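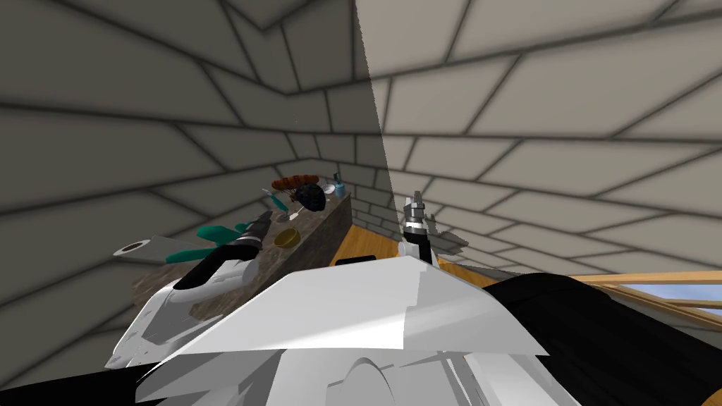 Simulated kitchen used in the Umton household task, as rendered in the students' software. One of the robot's two grippers reaches over the counter.

TRESTVILLE STUDENTS TO ENTER SIMULATION DIVISION OF UMTON HOUSEHOLD ROBOTICS CHALLENGE

Trestville, October – The Habte Robotics Program at Trestville Technical College has entered a student team in the simulation division of the Umton Household Robotics Challenge. The team has 16 members drawn from the college's mechanical, electrical and computing courses and is the first from Trestville to compete with a two-armed robot model.

The simulation division is run entirely in software. Teams receive a model of a mobile robot with two arms and a set of kitchen scenes. They submit a control program, and the organizers run the program on scenes that the team has not had access to. No hardware is shipped and no team member operates the robot during a scored run.

The task

The household task concerns the clearing and sorting of kitchen counters. At the start of a run, the control program is given a list of target objects and a destination for each one. Objects in the practice scenes include bowls, small dishes, bottles, utensils and paper towel rolls. The surfaces they rest on vary from scene to scene, and so do the lighting and the layout of the room.

A run is scored on the number of objects delivered, with deductions for dropped objects, for contact between the arms and the counter above a force limit, and for contact between the two arms. An object counts as delivered when it is at rest at its destination and the gripper has released it. Time is used only to separate tied entries.

The team has completed 451 practice runs since the start of the term. Every run is logged with the joint positions, the commanded positions, the contact forces at each finger and a record from the robot's onboard view. Students review the logs in pairs and assign each failed run a cause from a fixed list. The list currently covers missed grasps, slipped grasps, arm collisions, planning timeouts and errors in object identification.

"Missed grasps accounted for nearly half of the failures in the first weeks," said Dennis Dawber, instructor for the Habte Robotics Program. "The students traced most of them to the estimate of object height. Small items grouped close together were being treated as one item, and the arm was sent to a point between them. The estimate has been rewritten and the same scenes are being run again."

Software

The team's control program is named Nidis. It was written by students over the past year and is organized as separate modules for perception, task planning, arm motion and grasp control. Each module can be run alone against recorded data, so that a change to one part can be tested without a full simulation.

The perception module takes color and depth data from the robot's onboard view and produces a list of objects with estimated position, size and orientation. Where two objects overlap in the view, the module reports both with a confidence value. Objects below a set confidence are left for a second look after the nearest clear object has been moved.

The task planner selects the order in which objects are handled and decides which arm will handle each one. The present version assigns an object to the arm with the shorter reach path and holds the other arm in a raised position away from the work area. A version that allows both arms to work at once is in testing. It completes runs faster but has produced more arm-to-arm contact, and the team has not decided whether to submit it.

The motion module computes a path for the selected arm and checks it against the counter, the walls, nearby objects and the robot's own body. The body check was added after early runs in which the lower arm links passed too close to the shell. The required clearance is now held as a single setting that applies to both arms.

The grasp module controls the closing of the fingers. Elongated objects such as utensils are approached across their short side. Bowls and dishes are handled at the rim. Paper towel rolls have proved difficult because a roll lying on its side can move when touched, and the students are comparing 2 approach directions for this case.

Course structure

Work on the entry is part of a credit-bearing course open to second-year students and above. The course meets for one lecture and one laboratory session per week. Additional simulation time is available on the college's shared computers in the evening, and longer batches of runs are queued overnight beginning at 10 p.m.

Students are assigned to one module for the first half of the course and a different module for the second half. Each module group maintains a written interface specification, a set of tests and a change log. A change is accepted into the main program only after it passes the tests and has been read by a student from another group.

Assessment is based on the specification, the tests, the change log and a final technical report. The competition result does not affect the grade.

"A student who submits a well-documented module that scores poorly has met the requirements of the course," Dawber said. "We want the report to state what was measured, under which conditions, and what was left out. Several of last year's reports were used as starting points for this year's design, including two that described methods the team had abandoned."

Students without previous programming experience may enter the course after completing a short preparatory unit. The unit covers coordinate frames, basic arm kinematics and the use of version control.

Schedule

The team will freeze the Nidis code one week before the submission deadline. During the freeze, only corrections to faults that stop a run will be accepted. The final practice batch will use every scene released by the organizers, with object positions changed at random, and the results will be included in the technical report.

Entries in the simulation division are run by the organizers after the deadline, and scores are returned to each team with the full logs. The college will publish the team's score and report when they are available.

A demonstration of the simulation will be held for prospective students and local schools in the engineering laboratory at Trestville Technical College. Visitors will be able to select a kitchen scene, change the position of objects and start a run. Students from each module group will be present to answer technical questions. Schools wishing to bring a group should contact the program office in advance – space in the laboratory is limited.

About the Habte Robotics Program

The Habte Robotics Program offers courses and supervised student projects in robot control, machine perception and simulation. It is part of the engineering department at Trestville Technical College and is open to students in all technical courses at the college.

Media contact

Program Office, Habte Robotics Program
Engineering Department, Trestville Technical College
Interviews with students and with Dennis Dawber can be arranged through the program office. Run logs from the practice scenes are available to technical publications on request.

– End –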